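Vosik 32-Piece Precision Screwdriver Set: Review After One Winter

Reviewed by Védís Ásgeirsdóttir

I fix up old desktop computers in the evenings and pass them on to a school program two towns over. Most of that work is taking things apart. For years I used a mix of loose screwdrivers kept in a coffee can, and in February I replaced the lot with the Vosik set. It has one handle, 30 bits, and a short extension bar, all in a hinged case about the size of a paperback.

I paid full price at Ledesma, the hardware store near my work. Vosik did not send me anything.

What you get

The handle is aluminum with a free-spinning cap. The bits run from very small Phillips and Torx up to a Phillips No. 2, which is the one I use for nearly everything inside a desktop tower. There are also flat, hex and a few odd security bits. The case closes with a magnet and holds the bits firmly enough that I have dropped it down a flight of stairs and lost only one, a triangle bit I had never used.
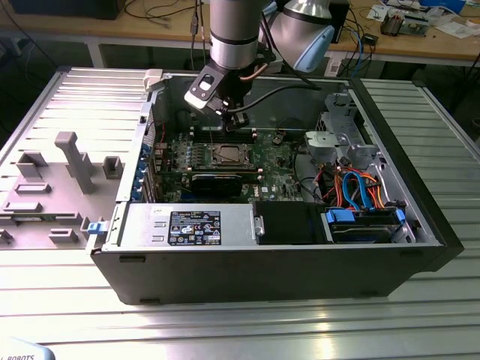
The handle

It is thicker than I expected and better for it. My old drivers had narrow handles that left a dent in my palm after the fourth or fifth power supply. The Vosik handle has shallow grooves that give enough grip with dry hands. With thin work gloves on, it slips a little.

The cap spins smoothly and has stayed that way. I press down on it with one finger and turn with the other hand, and long screws come out quickly. The bit socket is magnetic and has a small amount of play – you can feel it if you wiggle the bit, but I have not noticed it while turning a screw.

The bits

The No. 2 Phillips still has clean edges after most of a winter. The No. 1 is a bit worn at the tip, and I blame a stuck drive cage for that. The small Torx bits fit well. The small flat ones are soft, and I bent one prying at a plastic clip, something I know better than to do.

I compared the set with a Merkis kit that belongs to Balthasar Ruchti, who works on the same machines as I do on Sunday mornings. His cost about twice as much. The Merkis bits are harder and the case is nicer, with labels you can read without glasses. The Vosik labels are molded into the black plastic and are hard to see in poor light.

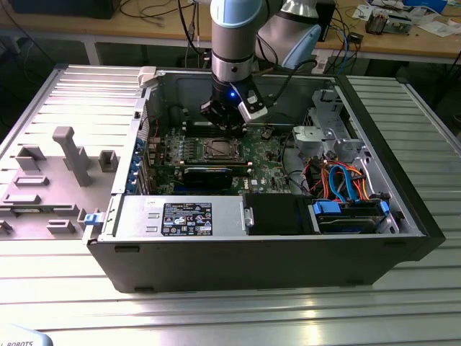 Balthasar's handle is also slimmer, and he likes it for laptops. I tried it on a laptop hinge and agreed with him. For a tower I still reach for mine. If you do both kinds of work, it may be worth holding each one before you buy.

Reach

The extension bar is the weak part. It adds enough length to get past a tall cooler, but it is held in the handle only by the magnet, so it tends to stay behind on the screw when you pull back. I now keep long tweezers nearby. A simple locking collar would fix the problem, and the Stavent set I owned before had one at a lower price. 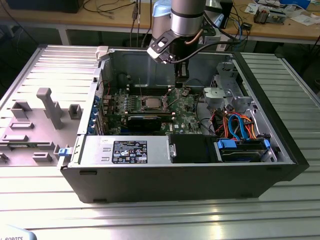 Desktop tower with the side panel off.

The magnet itself is strong enough to hold a case screw pointing sideways. It will not hold the heavy screws from a steel rack, even with the bit fully seated.

Replacement parts

Single bits can be ordered from Vosik, though only in packs of five of the same size. The handle is not sold separately. I ordered a pack of No. 1 Phillips and it came in nine days in a plain envelope.

Good: comfortable handle, smooth cap, useful choice of bits, solid case.

Not so good: loose extension bar, labels hard to read, soft flat bits.

Rating: 4 out of 5. I would buy it again for desktop work. For laptops, look at the Merkis first.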